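Project Diary, Planning Software Group, June
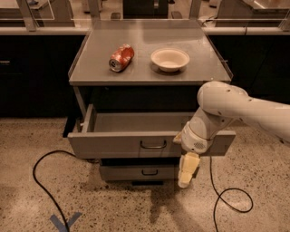

Upper drawer open, gripper at the right corner of the drawer front.

The morning session was given to the revised contact planner. Ms. Hlongwane raised the replanning limit to 49 and reduced the approach speed before the first run. Mr. Kamata reported that pose estimates for the handle drifted under glare, and the filter will be reviewed. Build 555 remains in use until Mr. Aquino has merged the logging changes. The Ladix group has asked for the joint torque records.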